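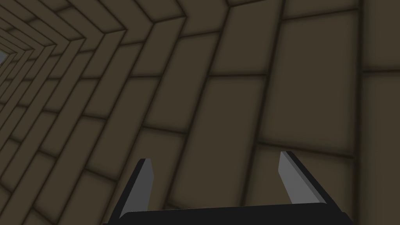
The gripper's own view, jaws open, in the Ketilsson simulator.

Urkiner Opens Its Doors, and Its Jaws
By Irén Gulyás
February

Print this article | E-mail to a friend

I spent an afternoon at the Urkiner open day trying Ketilsson, a simulator for people who want to practice with a robot arm before letting it near their coffee. My first achievement was to aim the gripper at a great deal of brown tile. The tile goes on for some distance. I had time to study the grout.

Each visitor got a seat, a hand controller and 15 minutes. Finding the controls took me five of them. The arm follows your hand closely enough, but the view swings with it, and I did feel my lunch. The man at the next seat had settled in nicely and wouldn't get up.

The tiles look faintly upholstered, and I'd have liked a proper shadow to judge distance by. The test objects are better. There's a VR headset, a blue marker, a black spiked collar and a big crinkled brown thing that I took for bark and my neighbor took for a fossil. I went for the marker. We did not become close.

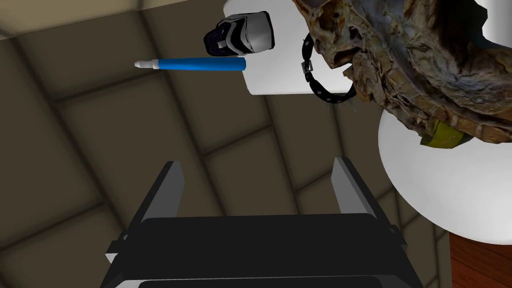
Should you buy it?

A one-year license costs $729, and the controller is another $76. The manual has 61 pages, and I'd read at least the first ten. For a classroom, I'd say yes. For your den, try Gonar first, which is plainer and easier on the stomach. Three stars out of five, and the cookies were good.

Print this article | E-mail to a friend

Comments (3)

zakier_fan: Does it run on an older laptop? Mine complains about spreadsheets.

Moss: Fossil. Definitely.

dt_in_ohio: We use it at school. The kids get over the dizziness in a day. I haven't.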